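# Zwischenbericht Teilprojekt Panus: Anlernen durch Fernsteuerung

Berichtsstand: Mai 2021

Liebe Kolleginnen und Kollegen bei der Collano-Förderung,

zunächst einmal herzlichen Dank für die freundlichen Rückfragen zum letzten Bericht, die uns wirklich geholfen haben, das eine oder andere noch einmal zu überdenken. Wir haben uns bemüht, diesmal etwas mehr von der täglichen Arbeit zu erzählen, auch wenn der Bericht dadurch vielleicht eine Spur länger geraten ist als vorgesehen.

Wie im Antrag beschrieben, soll der Arm lernen, einen Burger zusammenzusetzen, und zwar allein aus Vorführungen, bei denen ein Mensch ihn fernsteuert. Die Aufgabe klingt nach Kantine, hat es aber in sich: Brötchen rollen, Salatblätter geben nach, und eine Käsescheibe will ganz anders angefasst werden als alles andere auf dem Tisch. Jede Vorführung besteht aus fünf Schritten, vom Brötchenboden bis zum Deckel, und jeder Schritt wird beim Aufzeichnen einzeln markiert.
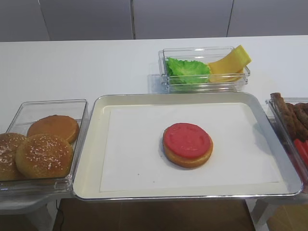

Die Einarbeitung der Bedienerinnen und Bediener hat uns mehr Zeit gekostet als gedacht, und das möchten wir offen sagen. Inzwischen sind fünf Personen so weit, dass sie ohne Begleitung aufzeichnen können. Am Anfang neigt jeder dazu, den Greifer viel zu schnell zu schließen und dann hektisch zu korrigieren, und solche Korrekturen lernt das Modell leider ebenso fleißig mit wie die guten Bewegungen. Wir lassen Neulinge deshalb zuerst nur Brötchen umsetzen, eine ganze Sitzung lang, was anfangs für etwas Murren sorgt und sich hinterher fast immer auszahlt.

## Aufzeichnungen im Berichtszeitraum

Insgesamt haben wir 598 Vorführungen aufgezeichnet. Nach der Durchsicht sind 509 davon im Trainingsbestand geblieben. Aussortiert wurde vor allem aus diesen Gründen:

- Zutat beim Anheben verloren und erst nach mehreren Versuchen wieder aufgenommen
- Schrittmarkierung vergessen oder zu spät gesetzt
- Steuerverbindung kurz unterbrochen, erkennbar an einem Ruck in der Armbewegung
- Ansicht vom Handgelenk und Ansicht der festen Kamera zeitlich verschoben

Der letzte Punkt hat uns eine Weile beschäftigt. Das Programm von Yuen, mit dem wir beide Ansichten zusammenführen, hatte nach einem Neustart die Uhr der Handgelenkkamera nicht neu abgeglichen. Das ist behoben, und wir prüfen den Abgleich jetzt vor jeder Sitzung. Gerade beim Anfahren der Behälter ist uns die Nahsicht wichtig, weil man von dort gut erkennt, wie die Brötchen zueinander liegen und wo die Finger noch Platz finden.

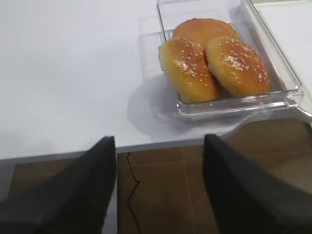 ## Was gut läuft und was noch hakt

Die Brötchen machen uns inzwischen wenig Kummer, ob mit oder ohne Sesam. Auch das Ablegen auf dem Papier im Metalltablett gelingt in den Vorführungen recht ruhig. Schwieriger ist das Stapeln: Liegt eine Scheibe ein wenig neben der Mitte, muss die Bedienperson entscheiden, ob sie nachschiebt oder weitermacht. Wir hatten dazu lange keine gemeinsame Regel, und das sah man den Daten auch an. Seit der Absprache mit Duseck gilt: Solange der Stapel stabil liegt, wird weitergemacht.

Aufmerksamkeit verlangt außerdem die Leitungsführung am Handgelenk. Das Kabel hängt in einem weiten Bogen und kann über den Arbeitsbereich streichen, wenn der Arm tief über dem Tablett steht.
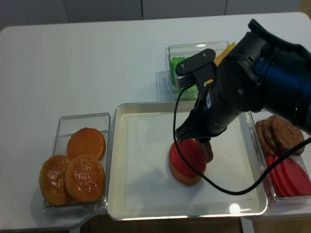 *Abb. 3: Greifer am Stapel auf dem Tablett, Zutatenbehälter links, hinten und rechts.*

Eine kürzere Führung entlang des Arms ist bereits entworfen, die Halterung dafür möchten wir gern noch aus dem laufenden Materialbudget bestellen. Falls das aus Ihrer Sicht einen gesonderten Antrag braucht, geben Sie uns bitte einfach kurz Bescheid.

## Nächste Schritte

1. Neue Kabelführung montieren und die Ansicht der Handgelenkkamera danach prüfen.
2. Weitere Vorführungen für Salat und Käse aufzeichnen, mit wechselnder Lage der Behälter.
3. Erstes Training mit dem bereinigten Bestand, zunächst nur für die beiden unteren Lagen.

Über Zeitplan und Personal gibt es nichts Neues zu melden, beides bleibt wie bewilligt. Wer von Ihnen einmal selbst steuern möchte, ist uns jederzeit willkommen!

Mit herzlichen Grüßen
Ihre Arbeitsgruppe Panus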